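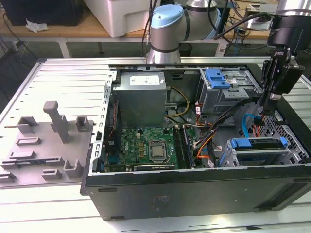 Setting up your Namcombe backup drive

I do this part with a coffee, because the first copy is slow – mine had over 2000 photos on it.

1. Plug the drive into the wall, then into a USB port on the back of your computer.

2. Wait for the light to go steady. Mine took 8 seconds.

3. Open Grirnier and pick "New backup."

4. Choose your folders. I skip Downloads (it's all junk anyway!).

5. Click Start and leave it alone.

Note: if you get error 715, swap the cable first. I fought that one all through December.

Caution: don't pull the plug mid-copy – wait for "Done," then eject.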